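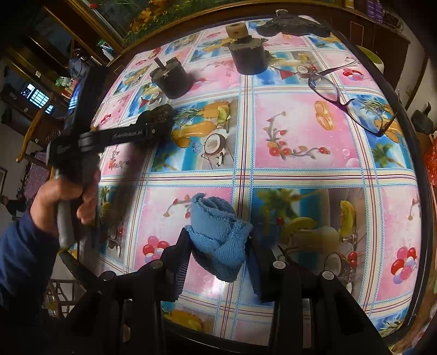 Cuvley Manipulation Group
Minutes of the August project meeting
Start 2:00 p.m., Ernwood building, second floor

Present: data collection, training, hardware, and the visiting member from Tesstead. Apologies from the Brannigan side, who sent written comments.

1. Minutes of the last meeting
Accepted with one correction. Under item 4, "held-out homes" should read "held-out tables." No homes were held out in that round.

2. Data collection
The set now stands at 1822 usable demonstrations against the target of 2000. Collection has been on household tables with the tablecloth left on and whatever objects the household agreed to put out. Motors, eyeglasses and a terry-cloth towel have all been used on patterned plastic cloths. The group agreed this is the kind of mix wanted and that plain white tables should not be added to make up the number.

Glossy cloths were discussed. The position tracker loses its place more often on them when there is a window opposite. Data collection asked if these recordings should be dropped. Training would like to keep any recording where tracking comes back before the grasp, and cut the part before that. Agreed.

3. Result of the clutter comparison
Training presented the comparison between the policy trained on single-object tables and the policy trained on mixed tables. Both had the same number of demonstrations and the same number of training steps. On single-object tests the two could not be told apart. On mixed tests the second policy did better on soft items and on small rigid items. Neither did well on thin frames such as glasses, where the fingers tend to close above the object.

The Tesstead member asked if the mixed policy had simply seen more soft items. Training said yes, it had, and that the present comparison does not separate the two effects. A third run is needed with soft items matched across both sets. Until then the result goes in the internal report only, and the wording "clutter helps" comes out of the draft abstract.

Brannigan's written comment was that test tables should be laid out by someone who has not seen the training recordings. Agreed for the third run.

4. Reacher tool and gripper recordings
Long discussion. Some sessions have a person working a trigger-operated reacher at the same table as the hand-held gripper. Training wants to know if the policy treats the reacher as part of the background or tries to follow it. A first look at the attention maps was shown but they were hard to read and the meeting did not draw anything from them.

Proposed: tag every recording in which a second tool is in view, train once with these and once without, and test on the same tables. Hardware noted that the reacher's dark jaws are close in color to the gripper fingers, and suggested colored tape on the jaws for half of the new sessions. Data collection was not keen, as taped jaws would then turn up in all later use of the set. Left open. Tagging to go ahead in any case.

5. Hardware
Bolts on 2 of the hand-held grippers had worked loose during the last round. Thread lock has been applied and a check added to the start-of-session sheet. Spare finger pads are down to 6. More to be ordered before collection restarts.

6. Actions
Data collection: tag second-tool recordings; finish the remaining sessions.
Training: matched third run; revise the abstract; trim recordings as under item 2.
Hardware: order finger pads; send the revised session sheet to Brannigan.
Tesstead: lay out the test tables for the third run.

7. Any other business
The Ernwood storage room needs to be cleared of old rigs. Hardware will circulate a list, and anything unclaimed goes to the workshop.

Meeting closed 3:40 p.m. Next meeting when the third run is finished.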